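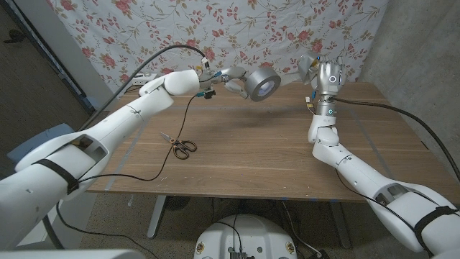
*Roll of silver duct tape, cardboard core*

**Duct tape on a leaking greenhouse gutter — how long?**

**brunton_plot18**
The gutter on my old Culholm greenhouse (1968, aluminium) has split at a joint. I've got duct tape in already. Will it see me through to spring?

**mossy_ledge**
No. Mine came away in January, first hard frost. The glue goes stiff and the water gets behind it. Use butyl.

**Skumeck**
Disagree. I taped a downpipe and it lasted two winters. Clean the metal with meths first, dry it properly and overlap the ends.

**mossy_ledge**
A downpipe isn't a gutter. A gutter has water standing in it.

**brunton_plot18**
It does hold water at that end, the fall is poor. I had the broken section indoors on the table last night to look at it.

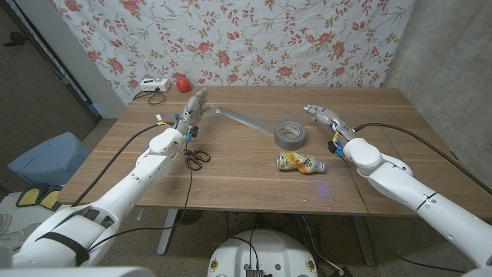

The split runs along the fold, so tape would have to bend round a sharp edge. The butt holds 345 litres and I'd rather not lose a winter's worth.

**Skumeck**
On a fold I'd go for butyl as well. Clorent do a narrow one.

**mossy_ledge**
Sort the fall while it's down — packing under one bracket is enough.

**brunton_plot18**
Will do. Butyl ordered.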